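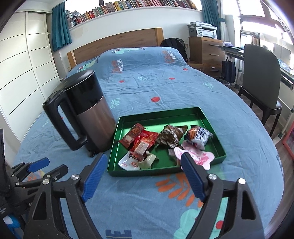
Why do people love a night train? You get supper, sleep and a new town by breakfast.

The Duldale sleeper has 33 bunks - and I wanted every one!
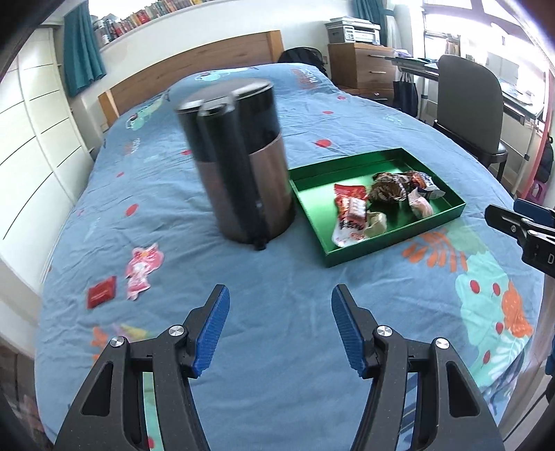 Words by Orest Holovko

We left Filtstead at dusk, and I was glued to the window until the hills went dark.
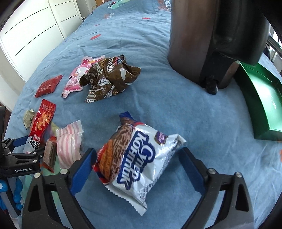
Super Kontik, in its white wrapper

By midnight the whole car was swapping snacks and stories - pure joy.

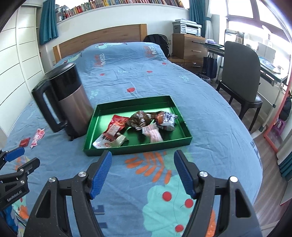
Green tray, printed duvet

I'd ride it again in April.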